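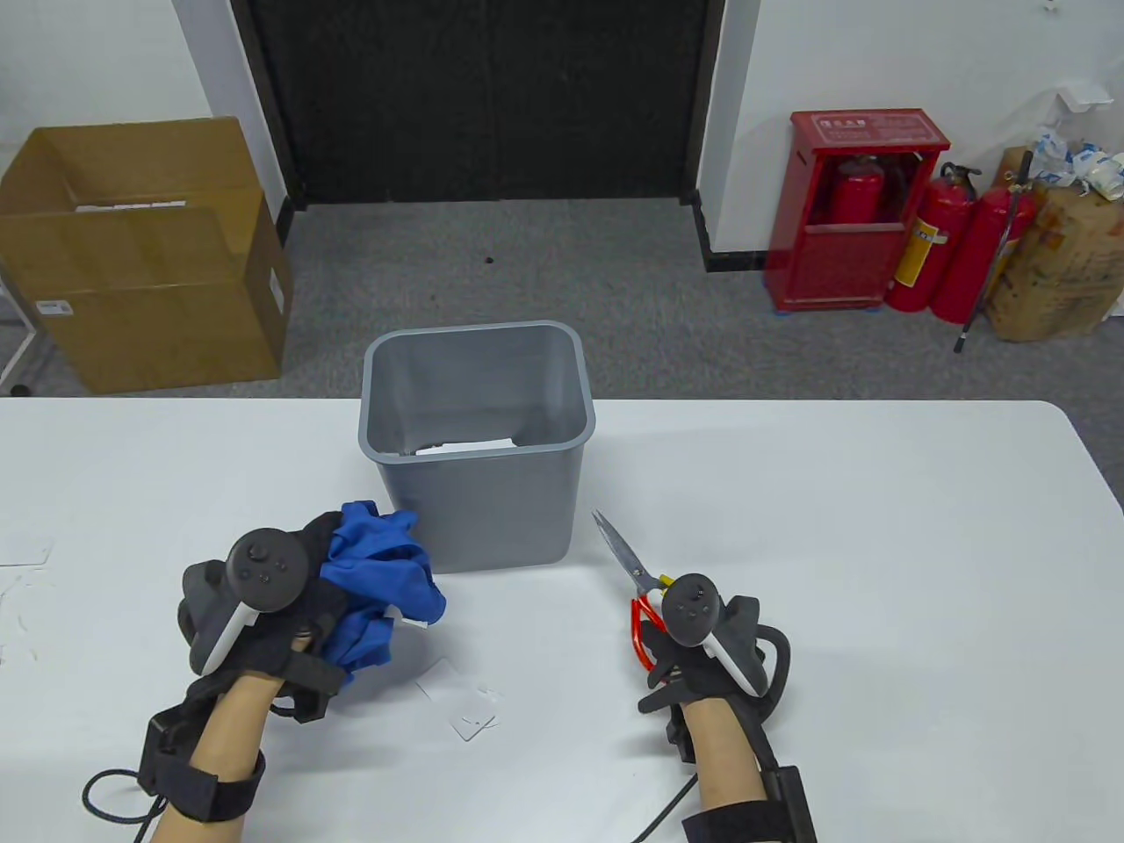 Chapter 3
Wheel Alignment

Push a shopping cart with one bent wheel and you already know the trouble this chapter is about! A car whose wheels point even slightly the wrong way fights its driver on every mile, and it wears out good parts doing so. We'll start with toe, the easiest of the angles to picture, then move on to camber and caster. Keep your notes from Chapter 2 handy (the suspension drawings especially), as we'll be using them right away in Exercise 3.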